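Corner stores and the price of snacks in Plistdale
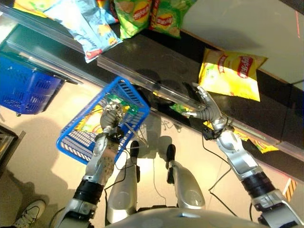 2 min read · 5 replies

tsehay_w
The Petridis store on our street raised chips again in July. Same bag, less in it. Does anyone still buy snacks at a small shop, or do you all drive out to Flestden?

danjuma.a
I drive. I go every other week and fill the trunk. The small shop is fine for milk and bread but I won't pay their price for crackers.

svyat2000
Did you add in the gas? It's 17 miles each way for me. I did the math once and I was saving 4 dollars on a full load, and I bought things I didn't need because they were there.

danjuma.a
I pass it on the way home from work, so gas doesn't change for me. Your case is different.

thodoris_s
I worked the register at a small grocery for a few years. The owner paid more per case than the big stores charged on the shelf. People told him he was greedy. He wasn't making much on snacks at all.

tsehay_w
I believe that, but the smaller bags bother me more than the price. Just charge more and leave the bag alone.

thodoris_s
That's the manufacturer, the shop has no say in it.

svyat2000
Check the unit price on the tag. Petridis prints it in small type at the bottom left. The store brand pretzels came out cheapest last time I looked.

tsehay_w
Didn't know they printed it. Will look tomorrow.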